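Wed 7 October

Long day, sore feet, and I'm writing this in bed with the laptop on a pillow because if I leave it until tomorrow I'll have forgotten half of it.

So Flulance went live for our whole crew this week. Up to now it was only the two pilot teams, and the rest of us got to hear them complain about it in the van. It's the new scheduling thing, the one that decides who cleans which house, in what order, and how long each one should take. Zbigniew Wysocka used to do all of that with a whiteboard and his phone. He'd been doing it for so long that he knew which clients had a dog that bites and which ones say they'll be out and then never are. Now the plan lands on my phone at 5 in the morning and Zbigniew's new job is "exceptions," meaning he gets the calls when the plan is wrong. He got plenty of calls today!

The company has around 700 homes on the books, so I do get why they want it. And some of it I like, I really do. I had two houses on the same street back to back, which never once happened with the whiteboard. I ate my lunch sitting down. The supply list fills itself in too, so no more texting Jarosław at night to beg for floor cleaner.

What I don't like is the clock. The app gave me 35 minutes for the downstairs of the third house, and a downstairs isn't just a number! This one has big white glossy tiles that show every single streak, and a carved gold divider full of little swirly openings (try getting a cloth into those in a hurry). Plus the dining chairs have slatted backs, and slats mean dust on both sides, every slat. The app knows square footage. I asked Jarosław if it knows about slats and he laughed so hard he had to put down his coffee.
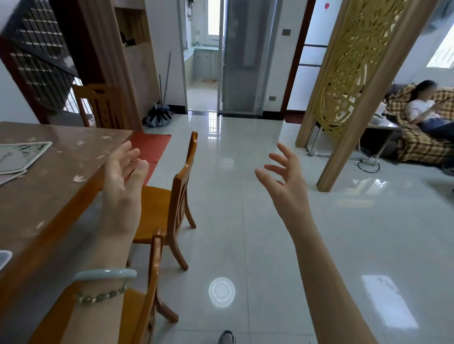
Filed under: Work, mostly grumbling

Anyway. When you go over your time, the phone buzzes and asks for a reason, and you pick from a list. "Access problem." "Extra soil." "Client request." "Other." I picked Other four times today and I bet I'm going to hear about that. Jarosław Kwiatkowski says he picks Extra soil no matter what, on the grounds that it sounds like work. He's been here longer than me, so maybe that's wisdom.

The other big change is the floor machines. We got the first Kondix units back in June, for the office contracts only, and they're fine in offices, long empty hallways, off they go. Now the plan is to bring them into the bigger homes. Ours rode along in the van today and never came out of it. I'd have had to move chairs, pick up cables, lift mats and runners, and by the time a floor is that clear I could have mopped it myself and been rinsing the bucket. I wrote that in the feedback box. It takes 40 words max, so it came out sounding a lot ruder than I meant.

I keep going back and forth on it though. My knees would love a machine that did the tiles. If somebody told me it could do floors and I'd just do the wiping and the fiddly parts, and be paid the same, I'd carry the thing up the steps like a baby. It's the "paid the same" part that hasn't come up in any meeting. Our supervisor talked about "freeing up hours" and I watched Zbigniew look at the table. Whose hours? His, I guess, so far. They haven't cut him, but he's home by two most days and he told me he reorganized his whole garage already.

I miss the little notes he used to add, too. He'd write "she likes to chat, let her" or "park on the left, neighbor is a grump." There's a notes field in the app but it's blank for almost everybody, and when I asked who fills it in, the answer was us. After hours, presumably! I did two of mine tonight before starting this. For the third house I put: tiles streak, go light on the cleaner, gold screen needs a dry brush first. We'll see if it gives me more minutes next time or just a nicer sentence to read while I'm running late.

Tomorrow's plan isn't out yet, obviously. Under the whiteboard I'd know by now. I've set the alarm early so I can look at it before coffee, and I need to remember the soft brush, it's still in the pocket of my other jacket.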